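Collecting Your First Simulated Grasping Demos

by Ragnheiður Hauksdóttir

If you have a simulator running and a controller you can steer with, you can start gathering demonstrations this afternoon. I love this part of the work! You get to do the task yourself, over and over, and every good run becomes something the policy can learn from.

Before you record anything, write the task down in one sentence. Ours at Lurkbridge was "pick up the white cup next to the blue ball." Leif Lauritsen taped it to his monitor, and it settled a surprising number of arguments.

Next, set up your cameras. Use at least one that sees the arm and the table together, and one close to the hand. Save both streams with the same clock, along with joint positions and the gripper command. Then drive a few practice runs with recording off until your hands stop feeling clumsy.

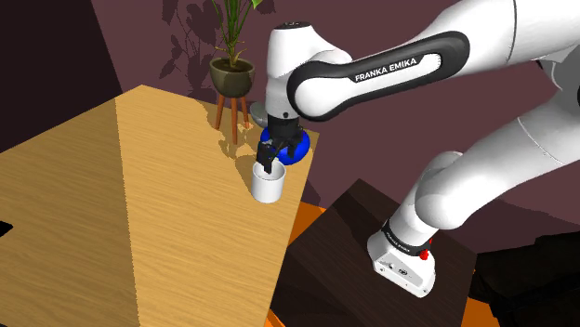
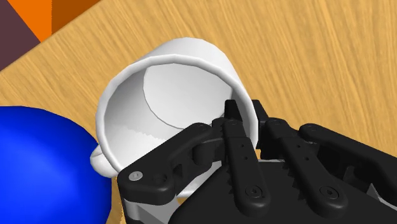
Variety matters more than polish when you plan your starting poses. We made a list of 7 cup placements and 5 ball placements and shuffled through them, changing the cup's angle as we went. Include upright cups, where the fingers can go down into the mouth, and include cups lying on their side with the handle right up against the ball, because that one is a real test of how you approach. If you only ever record the easy pose, the policy will only know the easy pose.

Now record. My routine goes like this:

Reset the world and let everything settle.
Start the recording, then wait a beat before you move.
Approach slowly, close the fingers, pause, lift.
Stop the recording and mark it good, bad or unsure right away.

Don't throw the bad ones out! Move them to their own folder. Rattana Ruangrit went back through ours in July and found some lovely recoveries, where the grip slipped and the operator tried again. Those went straight into training.

Keep sessions short. I get sloppy after forty minutes and it shows in the joint traces as little wobbles. Swapping operators helps too, as two people rarely reach for a cup the same way.

How many do you need? Our first useful policy came from 144 good runs. We kept going to over 800 and the sideways cups were where we saw the biggest jump. Train early on whatever you have, watch where it fails, and go record more of exactly that.

Before you close up for the day, replay three runs from disk at full speed. If the replayed arm drifts from the video, check your timestamps first.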